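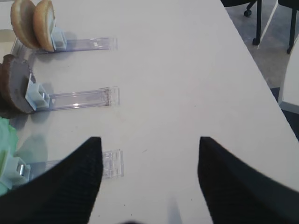

Can a machine put a burger together yet?

Slowly, with the parts laid out for it, and with a person nearby. A lunch counter at full speed is another matter, and the two people I talked to for this piece disagree over how far off that is.

I'd gone to see Ritva Peltonen at Eltach because I used to flip burgers myself (two summers, terrible visor) and I wanted to know whether my old job was safe. She laughed at that. "Your old job is fine," she told me. "Parts of it I'd happily give away, though. Have you ever tried to get two slices of cheese apart in July?"

I have, as it happens. Ritva has spent nine years on food handling, and most of our conversation was about picking things up. A bun half standing on its edge in a clip is a nice, polite object, she said. You know where it is and which way it faces. Lettuce is where she starts to sigh. "It's thin, it folds, every leaf is a new shape. People think the patty is the hard part because it's the heavy part. Give me a patty any day."

So is it cheating to hold everything upright in clips? I asked her that pretty bluntly, and she didn't mind. "A kitchen is already full of that kind of cheating. Cooks keep the pickles in the same tub in the same spot for years. Why should the machine have to dig through a bag?"

Her team's project, Jurura, has logged 2,188 attempts at stacking a burger so far. She wouldn't give me a success rate — "ask me when I like the number" — but she was open about what goes wrong. Tops land off center. Something gets squeezed too hard. Or the gripper closes on nothing at all and carries on very seriously with its empty fingers, and I would pay money to watch that.

Gráinne Hayes sees it from the other side of the counter. She runs the kitchen at Flanagan, where she's had two sales pitches for burger machines and turned down both. "They show you the one burger," she said. "Then I ask who cleans it, and how long that takes, and we all go quiet." What she'd buy tomorrow is something that wipes down the prep table and restocks the buns. Dull stuff, at closing time, when her crew is dead on its feet.

I took that back to Ritva, half expecting an argument. She agreed with nearly all of it! Wiping is on her list, she said, right after lettuce. She does think Gráinne will have a machine doing some of the stacking before she has one she'd trust with a mop.

Gráinne's reply, when I passed that along, was that she'd like to see it get through one Saturday lunch order with no onions, extra pickles and a bun on the side.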